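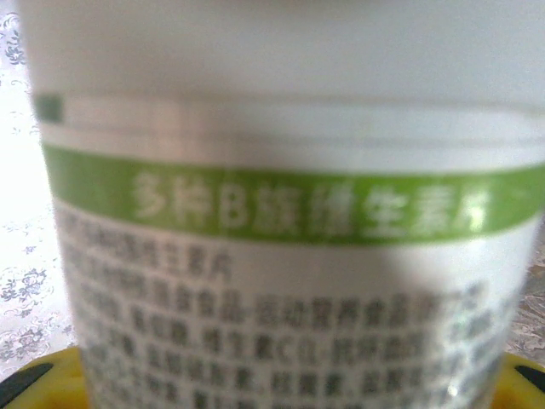

Robles Neighborhood Orchard
Progress report to the Judau Fund, October 2024
Prepared by Yolotzin Ventura

Where we are

The short version is that the trees are in the ground and most of them are thriving! When we wrote to you in the spring we had a cleared lot, a water meter and a stack of permits. Now we have 16 fruit trees along the south fence, a working drip line, and neighbors who stop to ask when the figs will be ready. (Next summer, if the birds leave us any.)

Planting

We planted in two rounds. The first went in on the high side of the lot, where the soil drains well, and those trees have put on a lot of growth. The second round was harder going. The low corner turned out to have a layer of packed clay and old brick under it, and Hermenegildo Lozano spent most of a week breaking it up with a digging bar before we could set a single root ball. He also talked us into raising the beds there by a foot, and I'm glad he did.

Of the 16 trees, 15 are healthy going into fall. The one we lost was a persimmon in the low corner. We have pulled it and will replant in late winter with a pear on a rootstock that puts up with heavy soil.

Water

The drip system runs off the Odow Street meter on two zones. Gun-woo Noh laid it out so that either zone can be shut off without touching the other, and that paid off when a fitting split in the August heat – we lost one afternoon of watering on one side and nothing else. Our water bill has come in under budget every month so far, even with a dry summer. The wood chip mulch deserves a lot of the credit. It's six inches deep in places and the soil under it stays dark and crumbly, full of worms.

Workshops

Our pruning and grafting mornings have been the happy surprise of the year. We planned them for a handful of people and had to borrow benches. Crescencio Becerra taught the summer pruning class in Spanish and English, switching back and forth without missing a beat, and several people went home and fixed up trees in their own yards. One woman brought us back a bag of plums to prove it.

The grafting class used scion wood from an old apple on Grallov Lane that was due to come down. Most of the grafts took, so that tree will live on in several backyards and, we hope, in ours.
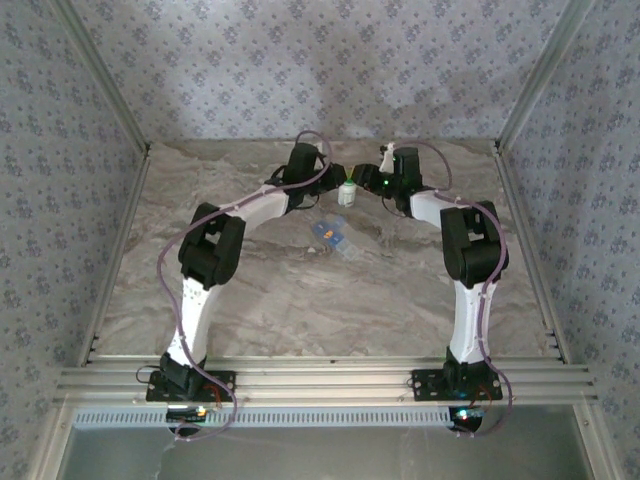 Budget

Spending is on track. Trees, irrigation parts and mulch are fully paid for. We went over on soil work because of the clay and made up the difference with savings on fencing, where Aurelio Esquivel found us good used panels. We would like to move what remains in the fencing line to soil and compost, and will send the change form separately.

Next steps

Order the replacement pear and two bare-root plums for late winter.
Put up the tool shed, pending the city's okay on the setback.
Get the tree labels made in both languages.
Start a sign-up list for harvest days.

We'd love to have you out to see the place. The persimmons on the high side are coloring up right now, and the gate is open most mornings.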